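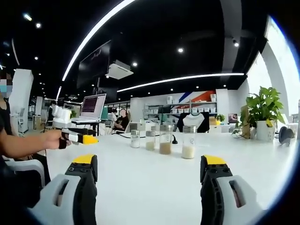 Alline Track Day Tire Warmers, set of two

I sold my first set of these to a guy who swore he'd never use warmers. He raced twins at club level, had done it for years on cold rubber, and thought the whole thing was for people with a motorhome and a mechanic. He came back in August for a second set for his spare wheels (and for a T-shirt, which I threw in).

So, what do you get? One front, one rear, a carry bag with a zipper that has survived my own garage, and a power lead on each that's long enough to reach the socket without parking the bike on top of it. The front fits a regular 17-inch sportbike wheel. Rear sizes are in the drop-down and please, please check the sidewall before you order. I've lost count of the swaps I've done for people who guessed!

I run mine at Flarkport, where the first session goes out early and the track is still in the shade through the back section. I plug in as soon as I've unloaded, give them 60 minutes, then go sign on and find coffee. The heat needs time to get through the carcass and into the rim, and if you pull them off after a quick blast you've only warmed the surface. You'll feel that by turn three, and you won't enjoy it.

The controller is a plain little box with a dial and a light on each warmer. I've had the fancy digital kind and I've dropped the fancy digital kind. This one I can work with gloves on. Helmi Ahonen, who I share a pit space with most of the season, prefers a readout and has told me so many times, so if you're with her on that, the Alline Pro set is on the next page over and costs a bit more.

A few things people email me about:

Generators. Yes, they'll run off one, but look at what yours can put out continuously, which is a lower number than the one in big print on the side. Running both warmers plus a kettle is how you meet your neighbors.

Wets. I don't put warmers on mine. Some riders do, on a low setting, and the dial goes low enough if that's your thing.

Pressures. Set them hot, straight after the warmers come off, and write the number down. Your tire supplier will give you a starting point for your bike and your pace. Ask them before you ask the forum.

Storage. Let them cool flat before they go in the bag. Folding them hot is hard on the element, and the warranty doesn't love it either.

Price is $171 for the pair with free shipping in the lower 48. The warranty is up to 3 years if you register, and the registration card is in the bag pocket — people miss it all the time.

Lilian Kinyua does the packing and she's quick, so if you've ordered the wrong size, email the same day and put your order number in the subject line. Once the box has left Nerville I can't call it back, but you can still exchange unused warmers for another size.

In stock now in black. Red is on back order.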